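What Happens to the Can

Ladbridge has had a deposit on drink cans for two years, and people are still arguing about it

By Tainá Portela

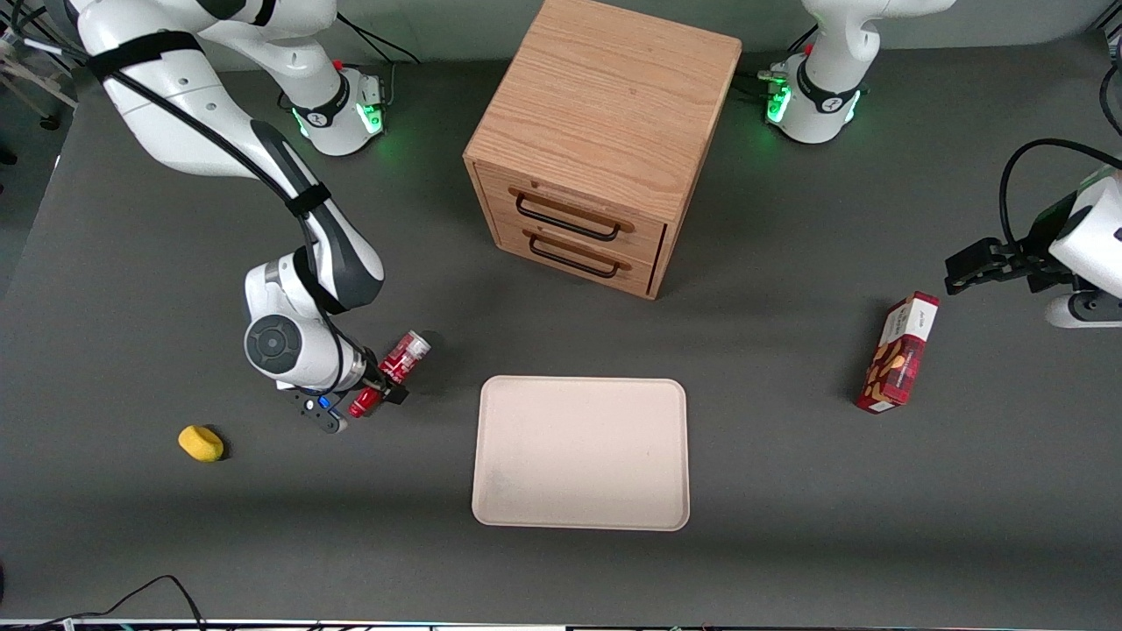

The line at the Ladbridge redemption center starts before it opens at 8 in the morning. In August, when the town fills up with people renting houses by the lake, it runs past the tire shop and down to the corner. Most of the people in it are regulars. They bring their cans in garden bags, shopping carts, strollers, and in one case a canoe on wheels.

The center is a former carpet store on the east side of town. There are two counters, a row of sorting tables, and a back room where the full bags are stacked to the ceiling. It smells of flat soda and stale beer. Ita Kavanagh, the manager, stopped noticing the smell in her first month, though her kids make her leave her shoes on the porch.

Ladbridge is a small town to be running a program like this. Deposits are usually set by a state, and when the town board voted to try one of its own, many residents thought it would be dropped within a year. The rules are simple. A buyer pays an extra dime on each can or bottle at the register. Anyone who brings the empty back gets the dime.

Before the program began, most cans in town went into the blue bins at the curb or into the trash. The curbside truck took everything together, paper and glass and plastic and metal. By the time a load reached the sorting plant, some of the cans were flattened under phone books and pizza boxes. Flat cans are harder to sort because some equipment reads them as paper. Others were full of cigarette ends or motor oil.

"You'd be surprised what goes in a can," said Kavanagh, who worked at the sorting plant for six years before she took the job at the center. "Gum, needles, a whole sandwich once. A deposit can is cleaner. People know somebody is going to look at it."

Aluminum is the part of the recycling stream that pays. It can be melted and rolled again without losing much, and making a can from old metal takes far less energy than making one from ore. Paper prices go up and down, and glass often costs more to haul than it brings in. Cans have kept many town recycling budgets alive, and the strongest argument against the deposit in Ladbridge came from the people who ran the blue bins.

Damián Zapata owns Vorkum, the hauling company that has the curbside contract. He has four trucks, and he spoke against the deposit at both public hearings. His point was that the town was taking the only valuable thing out of his bins and leaving him with the rest.

He has not changed his mind. The contract was rewritten last year so that the town pays him more per household, and he says that covers most of what he lost. He would still prefer the old way.

"I was picking those cans up anyway," he said. "I go down every street in this town. Now I go down every street and a guy in a pickup goes down it an hour ahead of me and takes the cans. Then he drives them across town to Ita. Tell me how that saves gas."

The guy in the pickup is a real figure in Ladbridge, or rather several of them are. Under the town code, material in a blue bin belongs to the hauler once it is on the curb. The rule is rarely enforced. Some residents have started setting their cans beside the bin in a separate bag, which makes them fair game, and on a few streets the same collector has been coming by for so long that people leave him a drink in hot weather.

Yuzuki Sugawara puts hers out this way. She lives on a hill north of the library and gave up driving after an eye operation. The redemption center is a bus ride and a walk away, and she does not want to sit on a bus with a bag of sticky cans on her lap. She pays the dime at the store and does not see it again.

"I don't mind it going to someone who carries it down the hill," she said. "What I mind is that I have no choice. If there was a place at the grocery store I would use it."

The lack of drop-off points is the complaint heard most often, from people on both sides. When the program was planned, the town's two supermarkets were asked to take returns. Both said no. They cited lack of space and worries about ants. The law as written did not require them to, and the board did not want a fight with the biggest employers on Main Street.

That left one center for the whole town. On its busiest day last summer it served 276 customers. Kavanagh remembers the day mainly for the heat and for the moment the cash drawer ran out of dimes and one of her staff had to run to the bank. The center now keeps a second drawer and rounds nothing. Customers had been firm on that point.

The counting is done by hand. A customer tips a bag onto the table, a worker sorts the cans into trays, and the total is written on a slip that is paid at the front. A good worker can get through a large bag in a few minutes. Customers with more than 59 containers are asked to use the second counter, so that a parent with one small bag does not have to wait behind someone who has been collecting all week. How the board arrived at 59 is something Kavanagh has been asked many times. She inherited the number and has never found it explained in the minutes.

The cans leave in a trailer for Uchida, a scrap yard outside the city, where they are pressed into bales. From there they go to a mill. A can dropped off in Ladbridge can be back on a shelf as a new can within a couple of months, though by then it is mixed with metal from everywhere else and there is no telling whose it was.

Not every container makes the trip. Wine bottles were left out of the law, and so were milk jugs and juice boxes. Cans bought outside of town have caused the most trouble. A can of cola from the next county looks the same as one from Ladbridge, except for a small sticker that stores in town are supposed to put on the bottom. Stickers fall off in a cooler full of ice. In the first summer, workers turned away anything without one, and there was shouting at the counter nearly every day. Now they use their judgment. A grocery bag of cans with half the stickers missing is paid in full. A trailer full of them is not.

Some of the money goes to causes. Nanami Hamada teaches music at the middle school, and last year her students needed a new set of drums. She put a bin by the gym door and another at the ball field, and parents took turns driving the bags over. It took from the start of school until spring break. The drums cost more than she had been told, so the bins are still up.

Hamada thinks the deposit has changed what her students do more than what they think. They have had lessons on recycling since kindergarten and can recite most of it. What they did with an empty can was leave it on the bleachers. Now a can on the bleachers is gone before the end of the inning.

The town's own litter surveys say something similar, with limits. Crews walk the same stretch of lake road every spring and pick up what they find. Cans and bottles are down. Fast food wrappers, vape cartridges, and bait containers are where they were before, and there has been some talk of a fee on bait containers that so far has not gone anywhere.

One group that has done well is small drink makers, which was not expected. Nendoneo, which brews iced tea in a rented kitchen behind the feed store, was afraid the extra dime would hurt sales. The owners started printing a line on the label reminding people to bring the can back, and they take returns at their own window, the only business in town that does. People who come to return a can often buy another. The company has asked the board for a handling fee, a penny or so for each can it takes in, and the supermarkets have said they would look at the question again if there were one.

The board will take up the fee this fall, along with a proposal for a second drop-off site near the library. The site would be open 23 hours a week and would not pay on the spot. People would leave a tagged bag and get the money credited to an account. Sugawara has been to look at the lot. It is still uphill on the way home, but she would be carrying nothing.

Zapata plans to speak at the hearing too. He wants the contract to haul from the second site, and he says that if the town is set on doing it this way, he has a truck free in the afternoons.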